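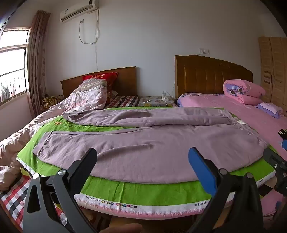
Household Tasks Working Group: Minutes
Posted 11 June 2021 by Remzi Yaman
14 shares | 3 comments

Present: Brittany Sawatzky (chair), Remzi Yaman (minutes), two people from the Gostar laundry, one from Skamitz, and the Wornum tenants' representative. Ashworth sent apologies and a written note.

1. Minutes of the last meeting

Accepted with one change. Under item 4, "can fold towels" should read "can fold hand towels." Bath towels were not tried.

2. Folding

Brittany went over where folding stands. Flat square items are in fair shape. Pants and long-sleeved tops are not. With pants, the trouble starts before the first fold. The legs have to lie flat and lined up, and a cuff that is bunched or gathered gives the gripper several layers to choose from. It often takes only the top one. When that happens the leg slides and the whole piece has to be spread again.

Skamitz asked whether elastic waistbands should be left out of the first round. Brittany said no. Most of what people wear at home has one, and a machine that handles only dress pants is not much use in a bedroom. Gostar agreed but asked that elastic and plain waistbands be scored apart.

There was a longer discussion about what counts as folded. Gostar's people fold to a shelf width and would reject anything that doesn't fit. The tenants' representative said that at home she would accept anything that goes in the drawer and comes out without deep creases. Agreed to keep two standards, shop and home, and to report both.

3. Timing

Gostar's target for a trained worker is 23 seconds for a pair of pants, from pickup to stack. The best machine run reported to this group took 300 seconds and needed a person to straighten one leg partway through. Remzi asked if a run with help should be reported at all. Brittany's view is that it should be, with the help written down next to the time. Agreed.

Ashworth's note says speed is the wrong thing to look at for home use, and that a person who is out for the afternoon doesn't care if a basket takes three hours. Skamitz disagreed in part. Three hours is fine if the machine finishes. If it stops on the second item and waits, the person comes home to the same basket.

4. Work surfaces

Gostar tests on a hard table at waist height. The tenants' representative pointed out that in her building people fold on the bed, or on a cloth put over whatever is handy, and that these surfaces are soft and have wrinkles of their own. Skamitz said a gripper pressing down on a soft surface can pinch up the cloth underneath along with the garment. They have seen this with thin cotton.

Agreed that the home standard will include a cloth-covered surface. Pattern and color of the cloth to be left open.

5. Shop-floor chores

Short report from Gostar. Moving full carts between washers and dryers is going well and the staff like it. Emptying pockets is still done by hand and will be for a long time. Matching socks was dropped from the list. Gostar does not expect to cut any shifts on account of the machines and asked that this be recorded.

6. Next round

The group will ask for 100 garments per entrant, of which at least 11 should be long pants. Each garment to be dropped from a basket at the start, not laid out by hand. Skamitz wanted laid-out starts allowed as a separate class for newer entrants. Put to a vote and carried, with Gostar against.

Actions
Brittany: write up the two folding standards and send them around.
Remzi: new score sheet with a column for help given.
Skamitz: short note on pinched cloth.
Gostar: lend a basket of unclaimed items.

7. Other business

The room has been double-booked for July. Remzi to find another date.

Meeting closed.

3 comments

dpk_laundry: Agree on pockets. Tissues alone would finish off any machine I've seen.

Marlene T.: Is the home standard going to cover fitted sheets? I didn't see them anywhere in the list.

Remzi Yaman: Not this round, Marlene. I'll put it on the next agenda.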